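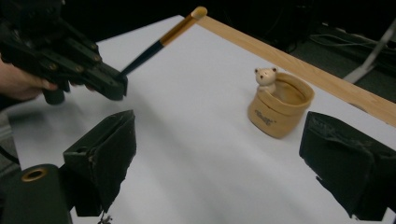
Lesezeit: 4 Minuten

Kapitel 2: Planung und Beschaffung

Sie haben das Handbuch aufgeschlagen, bevor Sie bestellt haben. Damit gehören Sie zu einer Minderheit, die wir sehr schätzen. Alle anderen lesen dieses Kapitel erfahrungsgemäß im März, wenn das Budget des Vorjahres ausgegeben ist und der Schrank voller Adapter liegt, die nirgends passen.

Das Kapitel gilt für Arbeitsplätze mit handgeführten Greifern der Reihe Mellow. Wer die fest montierte Ausführung Zarell plant, liest bitte in Kapitel 5 weiter und rechnet mit einem höheren Betrag und einem längeren Gespräch mit der Haustechnik.

2.1 Bedarf festlegen

1. Schreiben Sie auf, welche Gegenstände gegriffen werden sollen. »Alles Mögliche« ist keine Angabe, auch wenn sie in fast jedem Antrag steht.

2. Sortieren Sie die Liste nach Form. Ein schlanker Pinsel stellt andere Ansprüche an die Backen als ein kleiner Becher mit einer Bärenfigur am Rand, und beide sind dem Einkauf schwer zu erklären. Führen Sie sie trotzdem auf, als »Übungsobjekte, diverse«.

3. Legen Sie fest, wie viele Personen gleichzeitig arbeiten. Pro Person wird ein Greifer gebraucht. Teilen klappt auf dem Papier.

4. Messen Sie den Tisch. Gemeint ist der Tisch, der tatsächlich im Raum steht, und nicht der aus dem Grundriss.

Hinweis: Eine matte, helle Arbeitsfläche ist im Lieferumfang nicht enthalten. Eine weiße Auflage vom Meter tut es auch und darf unter »Verbrauchsmaterial« laufen.

2.2 Kosten aufstellen

1. Tragen Sie zuerst die Greifer ein. Das ist der angenehme Teil, denn der Preis steht im Angebot.

2. Tragen Sie danach alles ein, was nicht im Angebot steht: Kabel, Stativ, Licht, Ersatzbeläge, Schrauben in der Größe, die gerade fehlt.

3. Planen Sie für jeden Greifer 2 Sätze Ersatzbeläge ein. Bestellnummer 117, Lieferung durch Ruotsalainen, Mindestmenge bitte vorab erfragen.

4. Rechnen Sie die Arbeitszeit für den Belagwechsel mit. Sie gehört in eine eigene Zeile, sonst wird sie beim Kürzen als Erstes übersehen und beim Abrechnen als Erstes gefunden.

Vorsicht: Streichen Sie die Ersatzbeläge nicht, um unter die Genehmigungsgrenze zu kommen. Der Greifer kostet einmal Geld, die Beläge kosten regelmäßig welches.

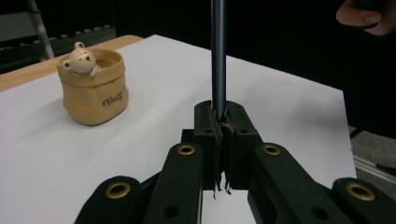
Ausgefranste Beläge werden ausgetauscht und nicht mit Klebeband verlängert. Unsere Kollegin Eleri Lougher aus der Ersatzteilberatung hat eine beachtliche Sammlung eingesandter Klebebandlösungen und nimmt keine weiteren Stücke an.

5. Vermerken Sie in der Bestellung, ob Beläge für dünne, glatte Gegenstände benötigt werden. Ohne Vermerk kommt die Standardausführung, und zwar zuverlässig.

2.3 Angebot prüfen

1. Vergleichen Sie Position für Position mit Ihrer Aufstellung. »Zubehör, pauschal« ist keine Position. Lassen Sie sie aufschlüsseln.

2. Fragen Sie nach der Lieferzeit der Verschleißteile. Die Lieferzeit des Greifers interessiert Sie nur einmal.

3. Bestehen Sie auf einem Testgerät. Unser Vertriebspartner Rastine verleiht welche für 2 Wochen, sofern der Antrag bis 7. Juni eingeht. Die Rückgabe erfolgt vollständig, einschließlich der kleinen Schrauben.

4. Probieren Sie das Testgerät mit den Gegenständen aus Abschnitt 2.1 und mit den Leuten, die später damit arbeiten. Die Leitungsebene darf zusehen.

Hinweis: Sollte das Budget am Ende nicht reichen, kürzen Sie die Zahl der Arbeitsplätze. Ein vollständig ausgestatteter Platz ist jeden Tag in Betrieb, zwei halbe stehen in der Inventarliste.

Weiter mit Kapitel 3: Auspacken und Lieferumfang prüfen.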